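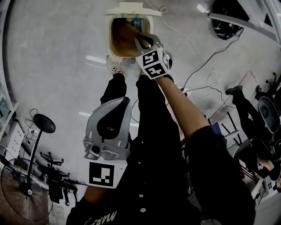

Roller shades and the gap at the edge

Most complaints about blackout roller shades have nothing to do with the fabric. A coated polyester cloth of 350 grams per square meter stops practically all the light that hits it. What comes into the room comes around it, through the strip between the edge of the cloth and the window frame.

The strip is there by design. A roller shade hangs from a tube, and the tube needs a bracket at each end. On the control side the bracket also holds the clutch, the part that turns the pull of the chain into rotation and keeps the shade where it is left. The cloth can only be as wide as the bare tube between these parts. On a standard inside mount the control side loses more width than the idle side, so the two gaps are rarely equal.

Tube diameter matters as well. A 40 mm tube is stiff enough for a normal bedroom window. On wider openings the same tube bends under the load, the middle of the cloth hangs lower than the sides, and the fabric shows shallow V-shaped creases. Makers that stock only one tube tend to set a low maximum width. Others offer a heavier tube above that limit, with larger brackets and a deeper headbox. Check the depth of the window recess before ordering one of these.

There are three ways to deal with side light. The first is an outside mount, where the shade covers the wall on either side of the opening. It is the cheapest and works well if the wall is flat and there is no handle or radiator in the way. The second is a pair of L-shaped strips fixed to the frame, behind which the edge of the cloth falls. The third is a full side channel, in which the cloth runs

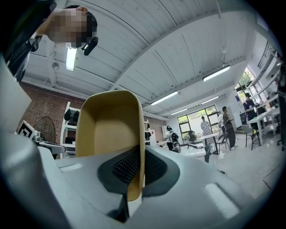

inside a U-shaped track lined with brush pile. Channels give the darkest result and are the least forgiving to install. The tracks must be parallel to within 2 mm over their full height, or the bottom bar binds on the way down.

Zalmont sells its channel as a kit with the Trerkberg cassette shade. The track is extruded aluminum in two parts, a base that is screwed to the frame and a cover that snaps over it. Screw holes are slotted, which allows some correction after the first fitting. The brush is replaceable. The Chevalier system uses a one-piece track with adhesive backing, faster to put up and suited to vinyl frames that should not be drilled. It cannot be moved once pressed down.

Flider takes a different route and welds a row of small teeth to each edge of the cloth. The teeth run in a closed guide, so the fabric is held sideways as well as front to back. This suits skylights and openings exposed to drafts. The cloth cannot be trimmed on site, and a damaged edge means a new panel.

Measure the width at the top, middle and bottom of the recess and order to the smallest figure. Measure both diagonals too. If they differ noticeably, the opening is out of square, and shims will be needed behind one track. State on the order whether the figure given is the recess size or the finished shade size. Makers deduct for clearance in the first case and not in the second.

Chain drive is adequate for most bedroom shades. With channels the added friction of the brush makes the pull heavier, and a spring assist in the idle end of the tube is worth the extra cost on tall windows. Any chain must be held taut by a tension device fixed to the wall or frame.

Brush pile collects dust. Vacuum the tracks twice a year with a narrow nozzle, shade fully raised, and do not use silicone spray on the pile, as it marks the cloth.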